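How a Chessboard Works

A chessboard is a square divided into smaller squares. There are 8 squares along each side, so there are 8 times 8 squares in total. That makes 64. Half of them are light and half are dark. No two squares of the same color share a side. They touch only at their corners.

This page explains why the board is built this way, how each square gets a name, and how the pieces use the pattern. You do not need to know how to play chess. A pencil and a sheet of graph paper will help.

Words to know

Rank: a row of squares that runs from left to right in front of the player.
File: a column of squares that runs away from the player.
Diagonal: a line of squares that touch at their corners.
Grid: a set of lines that cross each other to make boxes.
Coordinate: a letter and a number that give the location of one square.

Why there are two colors

Chess is older than the two-color board. Early players used a board with lines on it and no dark squares. The rules worked on that board too, because the colors do not change any rule. What they change is how fast a person can read the board.

Try this on graph paper. Draw a grid of 8 by 8 and leave all of it blank. Put your finger in the bottom left corner. Now move your finger along the diagonal to the top right corner without touching any other squares. Most people slow down in the middle and check.

Next, shade every other square. In the second row, start with the opposite color. Keep switching until the grid is full. Move your finger along the same diagonal again. Every square you touch is the same color. If you slip onto a neighbor, the color changes and you know right away.

A pattern like this is called a checkered pattern. It appears on floor tiles, racing flags and tablecloths.

How squares get their names

Each file has a letter, from a to h. Each rank has a number, from 1 to 8. The letters start at the left side of the player with the white pieces. The numbers start at the edge closest to that player.

To name a square, say the letter of its file and then the number of its rank. The bottom left corner is a1. The square to its right is b1. The square above a1 is a2. The top right corner is h8.

Some boards have the letters and numbers printed along the border. Many do not. A player can still work out any name by counting from a1.

There is a shortcut for finding the color of a square from its name. Change the letter into a number: a is 1, b is 2, c is 3, and so on up to h, which is 8. Add the two numbers. If the total is even, the square is dark. If the total is odd, the square is light.

Example: a1 becomes 1 plus 1. The total is 2. Two is even, so a1 is dark.
Example: e4 becomes 5 plus 4. The total is 9. Nine is odd, so e4 is light.
Example: h8 becomes 8 plus 8. The total is 16, so h8 is dark.

Which way the board goes

A chessboard looks the same if you turn it halfway around. It does not look the same if you turn it only a quarter of the way. After a quarter turn, the corners that were dark are light and the corners that were light are dark.

The rule for play is that each player must have a light square in the corner at the right hand. Check one corner and you have checked the whole board. If the right corner is light for one player, it is light for the other player as well.

If the board is wrong, turn it a quarter turn in either direction. Do this before the pieces go on. A board full of pieces can be turned, but the pieces slide.

How the pieces use the pattern

Different pieces follow different lines on the grid.

The rook moves along ranks and files. It goes forward, backward or sideways, as far as the path is clear. The colors under it alternate: light, dark, light, dark.

The bishop moves along diagonals. A bishop that starts on a light square can never reach a dark square. It is limited to 32 squares for the entire game. Each player has one bishop for the light squares and one for the dark.

The queen can move like a rook or like a bishop. She can therefore follow any straight line on the board.

The knight makes an L shape: two squares in one direction and one square to the side. Every knight move ends on the opposite color. If a knight is on a dark square now, it will be on a light square after its next move. This is always true.

The king moves one square in any direction. The pawn normally moves forward along its file, but it captures along the diagonal.

Length, width and distance

On a ruler, a diagonal is longer than a side. Measure one square on a board from corner to corner and compare that with its edge. The corner measurement will be larger, always by the same proportion. If a square is 2 inches wide, its diagonal is a little more than 2.8 inches.

For the king, this difference does not exist. One diagonal move and one sideways move each cost one turn. A king on a1 needs seven moves to reach h1, straight along the bottom edge. It also needs seven moves to reach h8, in the far corner. On a ruler the second trip is much longer. In chess the two trips are equal.

Grids in computers are often measured in this way too. The people who write the program must decide which kind of distance they mean.
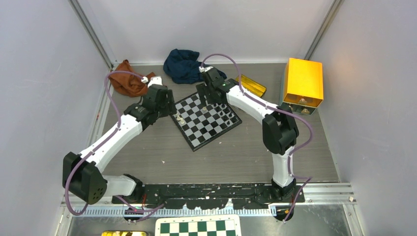
How many squares are there?

The first answer is 64. That answer counts only the smallest squares. If you count larger squares made out of small ones, the total goes up.

There is one square that is 8 by 8, the whole board. There are 4 squares that are 7 by 7, one fitted into each corner. There are 9 that are 6 by 6, then 16, 25, 36 and 49 as the size goes down, and finally the 64 small ones. Add them all together and the total is 204. A student who stops at 200 has probably left out the four squares that are 7 by 7.

Look at the list again: 1, 4, 9, 16, 25, 36, 49, 64. Each of these is a number multiplied by itself. They are called square numbers, and the name comes from shapes like these.

Board materials

Boards are made in several ways. Some are printed on cardboard. Some are vinyl sheets that roll up. Wooden boards may use thin pieces of two kinds of wood, one pale and one dark, glued side by side and sanded flat.

Light and dark squares should be easy to tell apart, and the surface should not be too shiny. A shiny board reflects lamps and windows, and a reflection on a dark square can make it look light. Annatjie Cele, who makes boards at a workshop in Grastville, finishes hers with a dull wax for this reason. She cuts her squares to 2 inches and checks each strip with a steel ruler. A small error in one square is repeated eight times across the board, and by the last file the edges no longer line up.

The size of the squares has to suit the size of the pieces. The base of the king should fill most of its square and leave a margin on every side. If the squares are too small, the pieces bump each other. If they are too large, it becomes hard to see which pieces are on the same line.

Things to try

1. Find the color of these squares without looking at a board: c3, d6, g2, b7.
2. Put a coin on a1 and move it like a knight. Find the smallest number of moves that brings it to b2.
3. Draw a board that is 5 by 5 with dark corners. Count the dark squares and the light squares. Explain why the two totals are not equal.
4. Count all the squares of every size on a 4 by 4 board.

Answers

1. c3 is dark, d6 is dark, g2 is light, b7 is light.
2. Four moves. Both squares are dark, so the number of moves has to be even, and two moves are not enough.
3. There are 13 dark squares and 12 light squares. The total, 25, is an odd number and cannot be split in half.
4. 16 plus 9 plus 4 plus 1 makes 30.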